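3.2 Fabric preparation and wear testing

Ribbed knits are common in cuffs, sock tops and work sleeves, where the cloth has to stretch over a joint and then close up again. Earlier work by Palacios and Segura looked at flat samples on a tensile frame. Flat samples are easy to compare, but they leave out the folds that form when a sleeve is pushed up or bunched, and our interviews with wearers suggested that this is where most complaints begin.

We bought 274 sleeves from two mills, Tarisum and Munent, in a single order placed in November. All were dark shades, as pale yarns from the same mills are finished with a different softener. Each sleeve was washed 12 times at the same setting with no fabric conditioner and dried flat. We did not iron any of them – pressing flattens the ribs and changes the thickness reading for several days.

Rib spacing was measured at the hem, at the middle and at the upper edge. The hem was measured first in every case. Sleeves with a dropped stitch or an uneven hem were set aside and are not part of the results in Section 4.

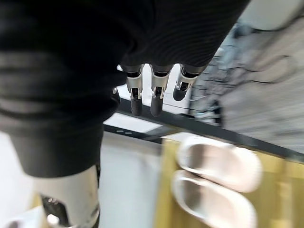
Figure 2. Dark, finely ribbed fabric with a rounded fold and a curved hem; metal fingers with dark tips extend below it.

Folds were graded by two readers working apart, using the four-step scale from the Marín handbook. A grade of one means a soft fold that leaves no line once the cloth is released. A grade of four means a sharp crease still visible after an hour. Where the readers differed by one step we kept the higher grade. Where they differed by more, the sleeve was graded again the next morning.

In total the readers gave 2068 fold grades. Most disagreements came from the Munent sleeves, which have a finer rib and show creases only under side light. We moved the lamp lower for the second round and kept it there. Grades from the first round were not corrected for this, and they are reported separately in Table 2.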